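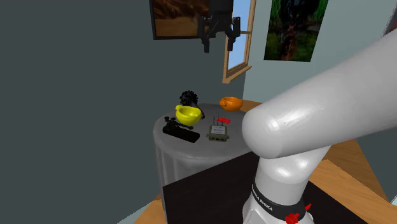

Week 5 - Setting up a dining room (Hospitality Basics)
Notes by Ye-ji Ma, typed up fast, check against the slides

Table linen first. Round tables: diameter plus twice the drop. Floor length is the full table height each side, lap length is much shorter. Always measure the table, dont trust the hire list.

Cloth goes on before anything else. Seam side down, center crease in the middle of the table. Steam on the table if you can - ironing flat leaves new fold lines.

Case: Troddale banquet hall, June
- 387 guests booked, 221 turned up
- linen ordered from Vendico on the first number
- no cut-off date in the contract, so full charge
What should the manager have asked for? We got as far as a staged confirmation, 14 days out then 5. Finish this at home.

Color. Gray and other neutrals hide less than people think, grease shows up dark. White can be bleached, most colors can't. Bright bowls or plates on a plain cloth are fine, bright on patterned gets busy.

Storage - roll on tubes if there is room, otherwise fold loosely and refold along diferent lines each month. Never put away damp.

Terms to know: drop, overlay, runner, molton (the padded layer underneath), napery.

Reading: Mak, chapter on laundry contracts. Skip the section on dyes.

Next week glassware, bring the Koltia price sheet.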